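Clurnik open lab day: house rules for robots

So I finally made it to the April open day at Clurnik, after missing it two years running, and wow, what a fun afternoon! They'd capped it at 160 visitors and it felt like every one of us wanted the manipulation room first. I went in with the 2 p.m. group.

Getting in

Badge, safety glasses, bag in a locker. Then a short talk on the house rules, which they call the Curnitz list (after the old building, if I heard right). I expected to be bored and ended up filling two pages of my notebook.

What's on the list

1. One person runs the arm, one person holds the stop button. They don't swap in the middle of a run.

2. Hands stay out of the workspace until the operator says "clear" out loud. A nod doesn't count.

3. Every run gets logged, including the bad ones. Their kitchen log stood at 3,737 runs, and I loved that you could flip through the failures (so many dropped lids!).

4. Look over the cables before you start. On the toy kitchen the arm has a thick braided one that hangs in a long loop right over the stovetop, pots and pink plush and all, so it's worth a good look.
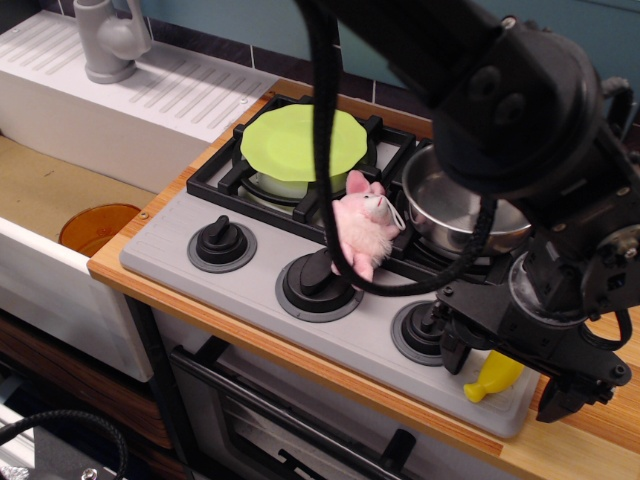 5. Change the props, write it down. If a pot moves to another burner, that's a new setup and it gets a new line in the log.

The other rooms

Ersoy had a table in the hallway with their Vuvo gripper pads, and they go through a whole inspection sheet every 500 cycles. I asked if anyone ever skips it and got a very firm no. Coffee was free, parking was not, and the back lot fills up by noon, so take the bus if you can.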